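Plurkbridge Homewares Open Day
14 May 2018 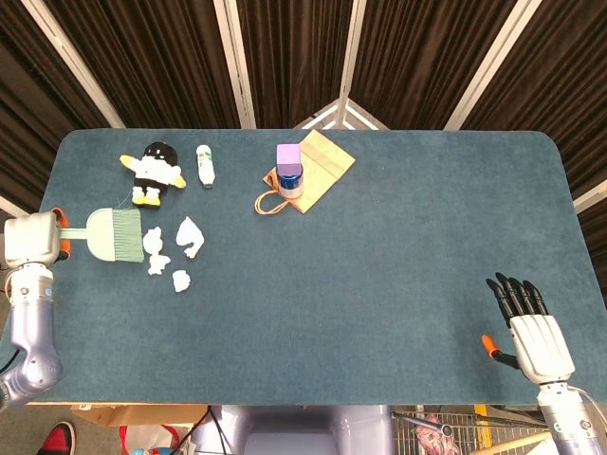

I paid 18 dollars to get into the Plurkbridge open day, and parking was extra. The flyer promised factory prices. Most of what I picked up was priced within a dollar or two of the hardware store at home, and the hardware store doesn't make you queue for it.

The tour takes 75 minutes, a good part of it spent in a corridor waiting for the group ahead. We saw the moulding floor through glass. Our guide told us the site turns out 1,475 dustpans a shift, then couldn't say how long a shift was. When I asked which lines were made on site and which were shipped in, I was pointed to the website.

The Sustilgate stand had the "forever mop", in grey or a darker grey, with a two-year guarantee. Make of that what you will. Jutside were giving away sponges, and mine has started to crumble at one corner.

Lunch was a sausage roll and it was good. The older catalogues laid out near the exit were worth a look too, especially the colours they used to put on buckets.

Would I go again? Probably not at that price. If you do, take the McKinnon Road entrance, as the main gate backs up before ten.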